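Última actualización: junio

Informe de avance — tareas domésticas con manipulador
Por Rosalía Robles, para Lorne Caron (Caron)

El periodo cubre la segunda fase del proyecto Cirkmont: fregado de vajilla y recogida de mesa en la cocina de pruebas de Garkberg. El objetivo acordado era completar 200 ciclos de fregadero sin intervención humana. No se ha alcanzado. De 1276 intentos registrados, 806 terminaron con la pieza depositada en el lugar previsto; la racha más larga sin intervención fue de 12.

El agarre de cuencos por el borde es estable cuando la pieza está aislada. Con dos cuencos solapados en la cubeta, el planificador elige con frecuencia un punto de contacto que arrastra ambos. Los reflejos del acero y el agua en movimiento degradan además la estimación de profundidad, sobre todo con el grifo abierto. 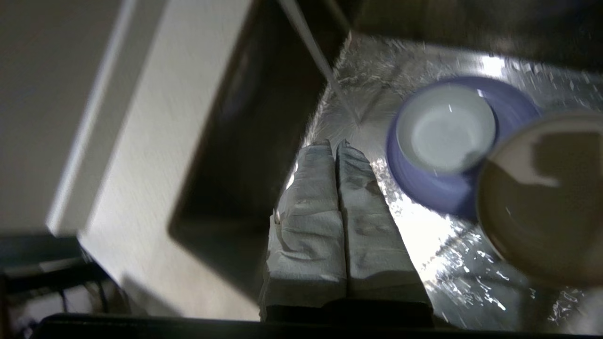
Tshepo Pillay ha reentrenado el módulo de percepción con secuencias grabadas con el grifo abierto y cerrado. La mejora es clara en la detección de bordes y escasa en la decisión de agarre. Se propone separar ambos problemas en la fase siguiente y evaluar cada uno con su propia métrica.

En la zona de mesa, el trabajo se ha centrado en las trayectorias de aproximación. El espacio bajo el tablero limita los giros de la muñeca, y el modelo de colisiones heredado de la primera fase no incluía el canto ni el cableado. Malou Damgaard ha rehecho ese modelo.
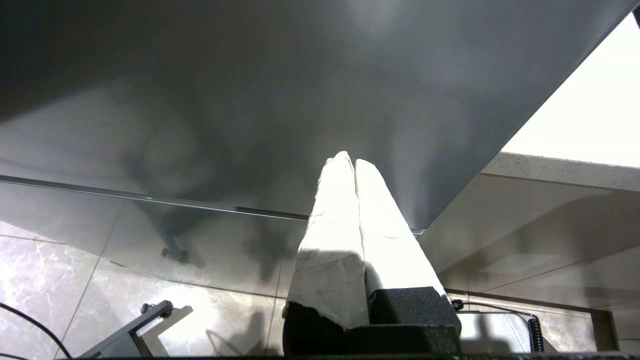 Fig. 2. Pinza con los dedos hacia arriba; sobre ella, la cara inferior del tablero.

Con el modelo nuevo, el margen de seguridad respecto al tablero es configurable. Un margen amplio evita contactos pero alarga el ciclo; con uno estrecho aparecen paradas de protección. De momento se mantiene el valor conservador.

El recubrimiento de los dedos sigue pendiente. El actual se arruga con el uso y modifica la geometría de contacto, un efecto que el control no compensa. Clatell ha presupuestado una funda moldeada, sin plazo de entrega confirmado.

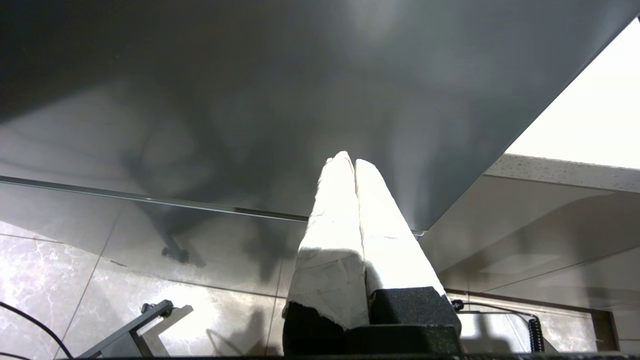 Mackenzie Fehr ha revisado también la secuencia de reposo entre ciclos, que consumía tiempo sin aportar calibración útil. La versión corta está en pruebas.

Respecto a la pregunta planteada por Caron, si el sistema puede asumir ya estas tareas sin supervisión, la respuesta es negativa. Puede retirar piezas sueltas con un operador presente. El fregado completo queda fuera de alcance con el equipo actual.

Se solicita prorrogar la fase, sin ampliación de presupuesto salvo la partida de fundas — pendiente de la oferta definitiva de Clatell.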